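Ovwood Slate Re-Roofing Fund - Interim Progress Report
Prepared by Nkrumah Fiadzo, 2/1/18 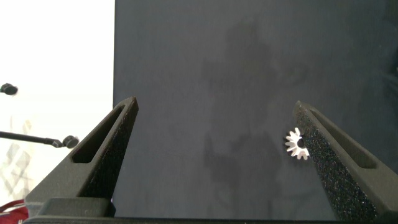
Dark gray panel, matte face, straight left edge.

1. Work completed
Stripping of the north slope at the Joseph Street hall is finished. Of the 500 square feet scheduled for this period, 390 have been re-battened and covered with underlayment. The balance was held back after rot was found in the decking near the chimney. Replacement boards were ordered from the Wurnen yard in December and are now on site.

2. Materials
Reclaimed slate was inspected on delivery from Goruvville. Each piece was tapped and checked for soft edges, and some 200 were rejected. The supplier has agreed to replace them at no charge - delivery is included. Copper nails and flashing are in stock for the whole north slope.

3. Schedule
The north slope is running 12 working days behind the plan submitted with the grant application. The decking repair accounts for most of this. The south slope start date is unchanged, as a second crew was already budgeted for that stage.

4. Budget
Spending to date is within the approved total. The decking repair has been charged to contingency, and no additional funds are requested. Scaffold rental will run over by one billing period - the revised quote is attached.

5. Next period
Finish decking repair. Complete slating on the north slope. Replace the valley flashing and submit photographs of the fixings before the gutters are rehung.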